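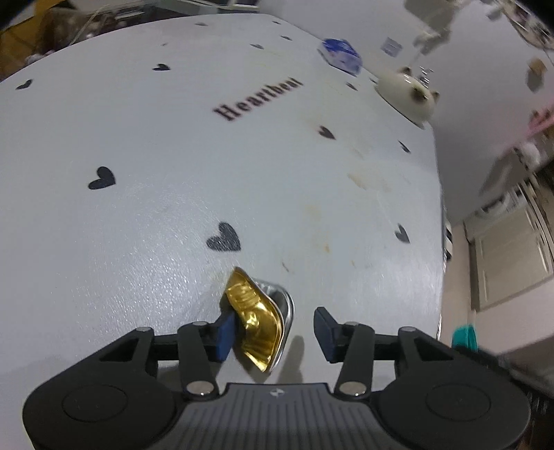

Kavinda Ranasinghe asked, after the February notice went out, whether the bench post at Hestier was a floristry job or a sewing job, because the wording had left him unsure which of his two former apprentices to send. The answer is that it is both, with more hours on the sewing side. The notice has been rewritten with that in mind and replaces the earlier one.

Maker, artificial flowers and wedding accessories
Hestier, Cliltum workshop
Permanent, 40 hours a week, Monday to Friday
Reports to: Sunee Chantharasri, workshop lead
Notice issued 2022-10-03

The work

Hestier makes buttonholes, corsages, hair combs, cake flowers and table pieces in silk, paper and preserved foliage. We supply bridal shops and a smaller number of private customers. We do not make fresh flower work and do not hold cold storage.

The maker works from a specification sheet. Each sheet lists stem count, wire gauge, tape colour, ribbon width and finish, and the tolerance on overall length. Most sheets cover a set, for example a bride's comb, matching combs for the attendants and the buttonholes. Pieces in a set are made in one run by one person so that the tension of the tape and the angle of the heads stay the same throughout.

Duties

Cutting and shaping petals from flat stock, using dies for the standard patterns and scissors for the rest.

Wiring and taping stems. Standard gauges are 20, 22 and 26. Tape is stretched before winding and finished below the lowest leaf with no visible end.

Binding handles and comb bases with ribbon. Joins are hand-stitched. Glue is permitted under a stitched join but may not replace it.

Dyeing small batches of silk to match a swatch supplied by the customer. Matches are checked by daylight and under warm indoor lamps, and both results are written on the sheet.

Repairing returned pieces, mainly loose heads and frayed ribbon.

Packing finished work for the courier. Heads must not touch the lid or one another.

Keeping a record of stock used against each order number.

The catalogue has 539 live patterns. A new maker is not expected to know them. The first sets issued will come from the Gratance range, which uses a single rose form in three sizes and one ribbon, and others are added when the workshop lead is satisfied with the finish.

What we need from you

Practical experience of wired flower work, millinery, dressmaking trims or a similar hand craft. A certificate is useful but does not take the place of samples.

Even hand stitching in silk and polyester thread, including slip stitch and ladder stitch on satin.

Good colour discrimination. A short colour-ordering test is part of the bench trial. Spectacles and tinted lenses are to be declared beforehand so that the lamps can be set.

The ability to sit or stand at a bench for most of the day. Benches are adjustable between 70 and 105 cm. Tell us on the application if you need a different height, a particular chair or other changes to the bench.

Written English sufficient to read a specification sheet and to note faults on it.

Not needed: a driving licence, sales experience, or your own tools. Makers who prefer their own scissors and pliers may bring them. They are marked with tape on the first day.

Terms

Hours are 08.30 to 17.00 with a half-hour unpaid lunch. Overtime is offered from April to August at time and a half and can be refused. Leave is the statutory minimum plus 2 days, one of which is fixed on the day of the annual stocktake. Leave in June and July is limited to one week per maker and must be requested by the end of February.

Pay is on the workshop's grade 2 scale, which is sent with the application form. Progress to the next grade is by assessment of finished work and does not depend on length of service. There is no piece rate.

The probation period is three months. Sample sets are reviewed at the end of each month, and the maker receives a written copy of the review.

Dye work is done in the rear room with extraction running. Gloves, aprons and masks are provided. Applicants with a known sensitivity to reactive dyes or to latex should say so, and the dyeing duties can be passed to another maker if required.

How to apply

Ask for the form by post or at the workshop counter, quoting reference Jayasinghe, which is the name of the pattern set for the bench trial. Return it with:

One finished piece, wired or stitched, no longer than 30 cm.

One unfinished piece of the same type, stopped at any stage you choose, so that the inside of the work can be seen.

A list of the materials used in both.

Photographs are accepted only where a piece has been sold, and in that case send a view of the back as well as the front. Samples are returned by tracked post at our cost.

Applicants selected from samples are invited to a paid bench trial of half a day. The trial consists of one buttonhole, one ribbon-bound comb and the colour-ordering test. Materials are supplied. The sheet for the trial is sent in advance and may be practised from.

Applicants who replied to the February notice may apply again and need not send new samples if we still hold the old ones. Write the earlier order of posting on the form, or telephone the workshop and Sunee Chantharasri will check the shelf.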